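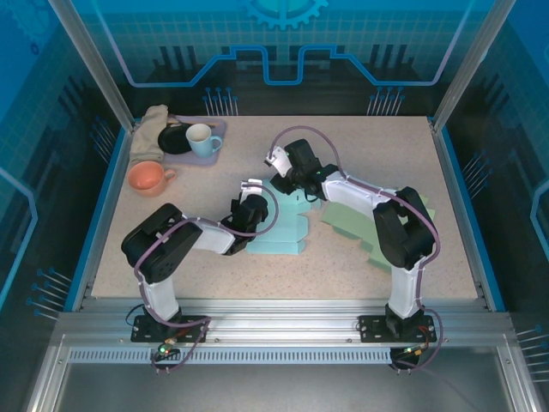 Flornard Carton Folding, release 2 - handling and annotation rules. This card sets the conditions under which an episode may enter the set, and applies to both sites, Whiteley and Cullport. The task is two-arm folding of flat box blanks. One blank is the working blank for the episode; a second may lie beside it, as the pale green one does next to the aqua, and it may pass under an arm. The second blank is labelled as a distractor even where the arm hides part of it. Colour is recorded from the fixed list in colours.txt, and "aqua" and "pale green" are separate entries.

Contents
2,981 episodes recorded, 1,579 released. The remainder failed one or more of the rules below or are still in review. Held-out test portion: 88 episodes, all from Cullport.

Rules for recording
1. Both base plates stay bolted to the front rail for the whole session. If either is moved, recalibrate and start a new session number.
2. Cables must clear the gripper fingers through the full range of travel. Check with the slow sweep before the first episode.
3. Household items (tray, mug, dish, cloth) are permitted at the rear of the table. They are not to be moved during an episode.
4. No hands inside the posts while the arms are energized. Press the stop first, then reach in.
5. An operator works no more than 34 episodes without a break.

Rules for annotation
Contact begins at the first frame in which a finger touches the blank. A crease counts as folded only when the panel stays past vertical after release. Torn blanks are kept and tagged "damaged" - do not delete them.

Known issues
Session logs from July at Whiteley use the old flap numbering. Angelica Umali has a conversion script, not yet merged.

Maintainers
Ebenezer Odoi (recording), Marjorie Hulme (annotation). Rule changes need sign-off from both.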